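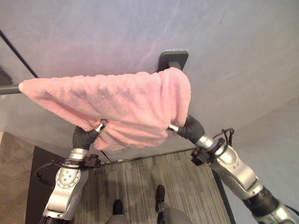 Drying Rate of Cotton Terry Cloth in Unheated Bathrooms

Project report, 20 July 2018
Hamdia Mekonnen, Onni Heinonen, Madalena Morais

1. Purpose

Household towels are often still damp when they are used again. The project measured how folding affects the loss of water from a cotton towel hung indoors without forced air.

2. Method

Towels of one size were soaked, spun, and weighed on a Kumsa bench scale. Each was hung either in a single layer or folded lengthwise, and weighed again at intervals of 10 minutes. Six runs were completed for each arrangement. Room humidity was logged with a Rilosov sensor. A first set of readings from December was discarded after the sensor was found to be out of calibration. 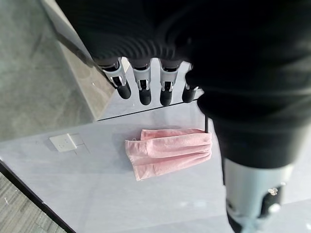 Evaporation takes place mainly at the exposed surface, so the area open to air sets the early drying rate. Folding hides part of that area and traps humid air between the layers. Contact with a solid has a similar effect: a flat object pressed against the cloth blocks it completely, while a set of narrow supports, like the four fingers with rounded black tips over the pale gray tabletop, would cover only small patches. The towel bar was treated as a narrow strip of contact and left out of the area estimate.

3. Results

Folded towels dried more slowly in all runs. The difference was largest at the start and decreased as the outer layer approached room moisture. One folded run was repeated after a reading was missed.

4. Limitations

Only one fabric weight was tested. Air movement near the door was not measured.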